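Ticket 279
Opened 05/09/2022
Product: Zalura meal planner, desktop version
Category: Shopping list / units
Status: Waiting on customer

Customer wrote:
The shopping list doubles anything I enter in cups. Smoothie recipe for one, 3 cups of frozen berries, list says 6. Your help page says to "refresh the list." I refreshed it. Still 6. I don't believe this is a refresh problem.

Support, first reply:
Please sign out, clear the browser cache and sign in again. This fixes most list issues.

Customer wrote:
Did all that, twice, in two browsers. Still 6. I also lost my saved filters, so thanks for that. Grams are fine, by the way. Only cups.

Support, second reply:
Passed to the Clondell sync team. They suspect a duplicate recipe in the account.

Customer wrote:
There is no duplicate. I searched by name and by ingredient. I made a brand new recipe with one line, 5 cups of oats, and got 10. Explain that with a duplicate.

Internal note:
Reproduced on a clean account — so the duplicate theory is out. Serving size was set to 1 and household size to 2. The list seems to multiply cups by household size even when "scale to household" is off. Grams skip that step. Closed as fixed in December under a different ticket, which I doubt anyone tested with cups.

Support, third reply:
As a workaround, set household size to 1 under Settings, then rebuild the list.

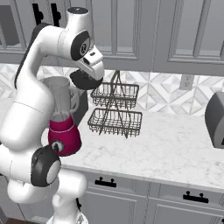

Blender with a magenta-red base

Customer wrote:
Household size 1 gives me 3 cups, fine, but now the dinner recipes are wrong for two people. I'd call that moving the bug. Leave this open until there's a real fix.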